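Visit to the Bradeck teaching store, October

Five of us made the trip out to Bradeck for the glassware and storage visit. Kalkidan Bogale organised it after our own prep room was written up for the second time, and the idea was to see how another college keeps its junior lab gear in order before we spend any money on ours. We left at half past seven and were signed in by nine.

Bradeck is a former cannery on the edge of town. The college took over the ground floor a few years ago and put the teaching labs along the river side, with the stores behind them. Parking is at the back and the signs are poor. Giuliana Arango met us at the loading door and did the safety talk in the corridor, which took longer than it needed to as there was a delivery going past.

The first hour was the main store. It holds glassware for 168 students at full enrolment, on open shelving with a raised lip at the front of each shelf. Everything is grouped by task, so a student who needs to heat something goes to one bay and a student who needs to measure goes to another. We had expected it to be grouped by size, the way ours is. Giuliana said they used to do that and found people took whatever was nearest. Large flasks are kept below waist height. Acids are in a separate room that we did not go into.

Breakages are written in a book at the door, in pencil, with no names. Natnael Dinsa asked how many there had been since the start of term and was told 11, mostly test tubes. He asked what happens to cracked pieces that still hold water. They go out with the rest.

After a coffee we moved on to how gear gets put away at the end of a class. Bradeck uses small open bins on the bench in place of drawers. The students return their pieces to the bins, and a technician checks them at a glance and takes them through to the washing-up area.
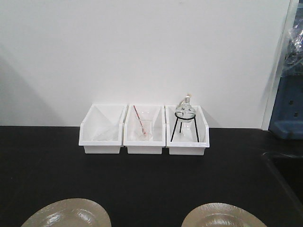

Three bins side by side at the back of the bench
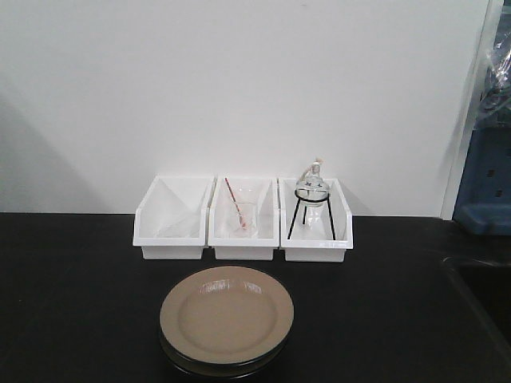

Open bins have one clear advantage over our cupboards, and it is that you can check a place without touching anything. They are also cheap to replace and easy to wipe out. The low front is the useful part, and with the tripod stand in the right-hand bin you could see its legs without leaning over. Tall things are easy to check this way. Flat clear glass is harder. The piece lying in the left-hand bin hardly shows against the white plastic, and I would want a darker bin, or at least a dark liner, for anything that small. Lotte Brouwer thought a square of blue cloth would do it and would stop things sliding as well. I have put that on our list.

We talked for a while about whether the beaker and the stirring rod ought to share a bin. Their practice is to keep a rod with its beaker, as in the middle bin, so the pair is picked up together. Our rods live in a jar by the sink and we are always short of them by the end of term. Fitriani Wibisono would prefer them lying down, as a leaning rod is easy to catch with a sleeve. I can see both sides. For the younger groups I would lay them flat.

The washing-up area has two deep sinks, a pegboard for draining and a drying cabinet made by Skonard. The cabinet is noisy and the door seal had been patched with tape, but they are happy with it. They buy their detergent in bulk from Tonix and dilute it themselves. The jug has a line drawn on it in marker so that everyone makes it up to the same strength.

Lunch was sandwiches in the staff room. The afternoon session was on ordering and was less useful to us, as they buy through a regional scheme we are not part of. Giuliana did give us a printed copy of their replacement list, which is better laid out than ours, with a column for what each class needs at a minimum. Kalkidan has it if anyone wants to borrow it.

We finished at the Gebru annex across the yard, where the older balances are kept. Two were out for repair. The rest sit on a stone bench away from the door and are covered when not in use. We were back on the road by three.

Things to follow up: price of bins in a darker colour, blue cloth from the textiles room, a pencil book for breakages, and a minimum list for each class. Natnael will write to Giuliana to thank her and ask for the shelf measurements, which I forgot to take.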